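Before-You-Go Checklist for Family Picking Days and Farm Outings
With comments after every point, from the Indwood outing group

I keep this list since my second season as outing leader for Indwood. In the beginning it was one page and I carried it in my jacket. Then parents asked for copies, then the Tsao group asked for a copy too, and now it lives on this page so I can correct it when something changes. Please read the comments also. The comments are where I write what really went wrong, and they are maybe more useful than the points.

Marks I use: OK means checked and good. FIX means we can go but somebody must do something first. STOP means we do not go until it is solved.

PART A. THE EVENING BEFORE

A1. Call the farm and ask if the field is open. 
Mark: OK
Comment: Please call, do not only look at the web page. Last July the Flernura berry farm had closed the lower rows after rain and the page still said open. We were 28 people in the parking lot.

A2. Weather, with special look at wind and thunder. 
Mark: OK
Comment: Light rain is no problem if everybody knows it before. Thunder is STOP. An orchard is a place full of trees and metal ladders.

A3. List of children with allergies, printed on paper. 
Mark: FIX
Comment: The list was only in my phone, and at the far end of the farm the phone has no signal. Bee and wasp allergy must stand at the top of the page, before food allergy, because on ripe fruit there are always wasps. The parent carries the child's medicine, and I write down which bag it is in.

A4. Cars and seats. 
Mark: OK
Comment: Each driver says how many belts are free. A child who changes car on the way home must be told to both drivers. We had one very long half hour over this.

PART B. CLOTHES AND SHOES

B1. Closed shoes for everyone. 
Mark: FIX
Comment: Two pairs of sandals again. The grass under apple trees hides soft fruit, and in soft fruit there are wasps. I keep spare rubber boots in my trunk but they are mostly in one size.

B2. One layer more than you believe you need. 
Mark: OK
Comment: The morning at Flernura is cold until 9, then it becomes warm quickly. The little ones take off the jacket and leave it on a branch. Name inside the jacket, please.

B3. Hats and sun cream. 
Mark: OK
Comment: Cloudy days also. I was corrected on this by a grandmother and she was right.

B4. Long socks where there is tall grass. 
Mark: OK
Comment: Ticks. Check behind the knees and along the hair line before the bath, the same evening. I do not want to frighten anyone, it takes two minutes.

PART C. BUCKETS, BOXES AND FOOD

C1. Every picking container is clean, without cracks and without sharp rim. 
Mark: FIX
Comment: One old bucket had a split near the handle and it pinched a finger. It is thrown away. Run your thumb slowly along the rim before you give a bucket to a child. If it catches your skin, it does not come with us.

C2. Small containers for small children. 
Mark: OK
Comment: A full big bucket is too heavy for a child of four, and he will not say so. He will drop it on the foot of his sister. Something light, with rounded corners, is best.

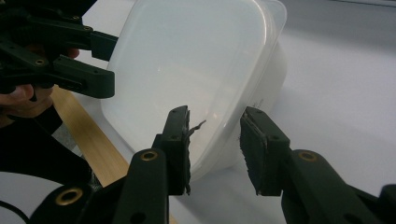

Photo: Bảo Tiêu

C3. Nothing that had paint, oil or garden chemicals in it. 
Mark: OK
Comment: If you do not know what was inside, leave it at home. Washing is not enough for this one.

C4. Lunch in the shade, cold things kept cold. 
Mark: FIX
Comment: The cooler was packed well but it stood in the closed car until 12. Next time it goes directly under the trees by the picnic tables. The farm allows it, I asked.

C5. Drinking water, more than last time. 
Mark: OK
Comment: The tap behind the barn at Flernura is for the animals and for boots. It is not for drinking. There is a sign but it hangs high, and children do not read high signs.

C6. Hands washed before eating. 
Mark: FIX
Comment: There was water but the soap was finished. After the goats, gel is not good enough, it must be soap and water. I put two bars of soap in the group bag now and they stay there.

PART D. ON THE FIELD

D1. Show the borders before anybody picks. 
Mark: OK
Comment: Walk with the children to the last tree where they may go and let them touch it. This works much better than pointing. With the Tsao group we tried colored ribbon, and the small ones collected the ribbon.

D2. Ladders. 
Mark: STOP, then OK
Comment: When we arrived two ladders stood open on sloping ground. We waited until the farm people moved them. My rule is simple: children do not climb, adults climb only to the third step and with somebody who holds. High apples can stay on the tree.

D3. Wagon ride. 
Mark: OK
Comment: Sit before it moves, stand up after it stops. Hands inside. An adult sits at the open end -- every ride, also the short one back to the cars. Nobody stands near the back wheels to take a picture.

D4. Tractor and parking road. 
Mark: FIX
Comment: The road between the parking and the field is used by the tractor and there is a bend where the driver cannot see small people. From now on we cross together, in one group, with one adult first and one last.

D5. Animals. 
Mark: OK
Comment: Flat hand for feeding. The brown pony is not for feeding at all, ask at the gate if you forget which one.

D6. Pond. 
Mark: OK
Comment: The fence was complete when I walked along it. I walk it each time anyway. Parents of children under six, please stay on the orchard side.

PART E. FIRST AID AND MEETING POINT

E1. First aid bag is full and I know where it is. 
Mark: FIX
Comment: It was full, but it was locked in a car, and the driver was on the wagon. It must be on somebody's back. Also the tweezers were missing, I bought new ones.

E2. Meeting point with a name that children can say. 
Mark: OK
Comment: We use "the big scale," where the fruit is weighed. Before it was "the north entrance," and you can imagine.

E3. Address of the farm written down for an emergency call. 
Mark: OK
Comment: The entrance is on the Kastton side and not on the main road. Please say this if you call for an ambulance. I walk 100 steps from the gate to the barn, so a car can come very near.

PART F. GOING HOME

F1. Count heads at the scale, then again in the cars. 
Mark: OK
Comment: Say the names aloud. A number can be right with the wrong child in it.

F2. Fruit boxes stand low and cannot slide. 
Mark: FIX
Comment: One box was on the back shelf behind the seats. In hard braking it flies forward. On the floor or in the trunk, please.

F3. Lost things. 
Mark: OK
Comment: One mitten, gray, with a button. It is with me.

Still open for next outing: paper allergy list, backpack for the first aid, rubber boots in smaller sizes. If you have boots that your children do not use anymore -- especially sizes for five and six years -- please bring them to the parking lot before we leave.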